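Visit report: the care equipment hall at Drurkach

Posted 12 November 2018
4 comments | 15 shares

Kumiko Nomura and I went to Drurkach to look at equipment for next year's budget. We run a 28-bed care home and have money set aside for one large purchase, to be ordered by May. The train was late, so we missed the welcome talk and went straight to the elderly care section.

Most of our time went on the two-armed robot. Our staff push residents to meals, to the garden room and back, and we wanted to know how much of that a machine could take on. It was working with an ordinary folding wheelchair with a blue fabric back, much like the ones we already own. That matters to us, as a robot that needs its own chairs would double the bill.
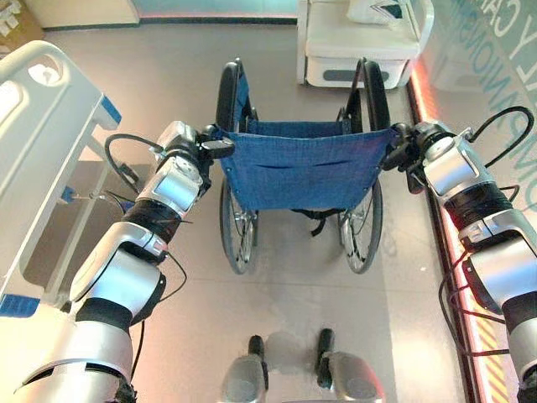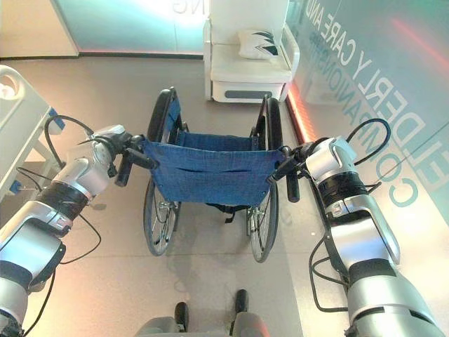 Both arms on the wheelchair's push handles, with the hospital bed to the left.

Kumiko asked about floor space. Our older rooms are narrow, and a robot standing behind a chair takes up a good deal more length than a carer does. She will measure the east corridor and the lift before we talk to any supplier again. I also want to know how the loops of cable on the arms are cleaned, and who pays if one is damaged.

Two firms gave us terms. Jurton will only lease, at 988 a month, with servicing included but not the training days. Ghumman sells outright and would not give a price without a site visit. Neither could name a care home of our size that we could ring. We asked both to put the insurance position in writing.

We then saw ceiling hoists from Stusa, which are dull but well made, and could be fitted in our two bathrooms without building work. The lunch queue was long and we ate sandwiches in the car park.

My view is that we should order the hoists from this year's money and ask Jurton for a trial on the ground floor. Kumiko would prefer to wait for the Ghumman price first. Both options go to the managers' meeting with the corridor measurements.

Contact us | Copyright 2018 | Back to top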